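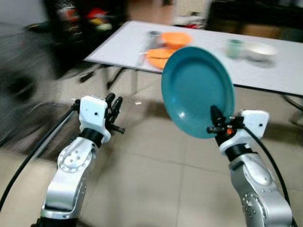 We got back on Sunday from the long drive, 3632 miles by the odometer and 29 days away from home. A few people asked me to write down how we handled food, so that is what this post is. We ate nearly every meal out of the back of the car or at a campground table, and most of the gear was cheap. For dishes I would take plastic plates with a raised rim, like the teal one, and leave anything flat at home. Beans stay on a plate with a rim. We took paper plates on the last trip and I was tired of them by the third day.

The cooler was a Stulari, the middle size. It held ice for two days in mild weather and less than that once we got down into the dry country past Farka. I had read that you should freeze water in gallon jugs and skip the bagged ice. That works for the first stretch, and then you have jugs of water and no freezer. After that we bought bagged ice at gas stations like everyone else. Drain the cooler every morning. I skipped it once and we lost a pack of cheese and half a loaf of bread that had slid down into the melt.

Dry food went in two plastic bins with lids. One was breakfast and snacks, the other was dinner. I had planned to sort by type, with cans together and grains together, but then you open both bins for every meal. Sorting by meal was better. The dinner bin had rice, lentils, canned tomatoes, canned chickpeas, tuna, pasta, a bag of onions and a small box of spices in pill bottles with tape on them. Bring more onions than you think. They keep fine in the heat and they make canned food taste like somebody cooked it.

The stove is a single burner that we have had for years. I considered a double burner and I still go back and forth. With one burner you cook the rice first, wrap the pot in a towel, and do the rest while it sits. That is fine when you are not in a hurry. On windy evenings it took forever, and at the Julley campground we gave up and ate peanut butter sandwiches in the front seats. If you go to Julley, ask for a site on the creek side. The upper loop is all gravel and gets the wind straight off the hill from late afternoon on. The showers take quarters.

Breakfast was oatmeal most days. I mixed it at home in a big bag with powdered milk, raisins, brown sugar and salt, so all it needed was hot water. It ran out in the third week and by then we were glad. After that it was eggs when we could get them, or rolls. The best rolls of the trip came from Mihăilă, a bakery on the main street in Farka, across from the hardware store. They open at six and the seeded ones are gone early. We bought a dozen and went back the next morning for another dozen, which I do not regret.

Washing up is the part I would do differently. We had one basin and a bottle of soap, and I used far too much soap and then far too much water getting it off. What I do now is wipe everything with a scrap of paper towel first, then a small amount of hot soapy water, then one rinse. A spray bottle is good for the rinse and uses hardly any water. Let things air dry on a towel on the hood if it isn't dusty. Don't pack them damp. I put a cutting board away damp in the first week and it smelled for the remainder of the trip.

Things we carried and never used: the French press, the folding oven, a set of skewers, the second can opener. I'm told you should always have a second can opener. The first one worked every time.

Things I wished we had: a longer spoon, a better lantern for cooking after dark, one more pot lid, and a tablecloth with clips. Campground tables are in worse shape than I remembered and I didn't like setting bread down on most of them.

On cost, I kept the grocery receipts in an envelope and haven't added them up yet. We ate at a restaurant on travel days when it rained, and I would guess those few meals cost as much as a week from the bins. I'll put the numbers in another post, along with the lentil recipe, which is mostly just lentils and onions. We have a shorter trip planned for July and I want to try it without the cooler.

Posted Jun 8, 2018
Filed under: road trips, camp cooking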